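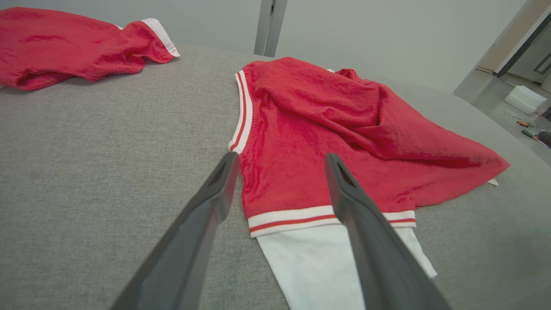

Tag der offenen Tür im Technikum Gradness: Textilhandhabung

Im September führte die Arbeitsgruppe Greiftechnik ihren Versuchsstand für biegeschlaffe Teile vor. Gezeigt wurde das Aufnehmen und Ablegen von Oberbekleidung mit einem Zweifingergreifer. Der Stand ist seit 2022 in Betrieb. Die Vorführungen begannen um 10 Uhr, Leitung: Meriem El Fassi und Svatopluk Jireš.

Station 1, Greifen am Bund
Rotes Frottee, Bund in weißem Ripp mit rotem Streifen. Rippware und Frottee unterscheiden sich in Dehnung und Reibwert, die Schließkraft wird daher je Zone vorgegeben. Ein zweites rotes Teil liegt weiter hinten auf der grauen Fläche.

Versuchsumfang
Der Datensatz zur Vorführung umfasst 144 Greifversuche an 23 Kleidungsstücken. Davon entfallen 48 Versuche auf Frottee. Die Auswertung hat Natália Kubíček übernommen.

Der Versuchsbericht liegt im Sekretariat aus. Gruppen melden sich bitte vorab an.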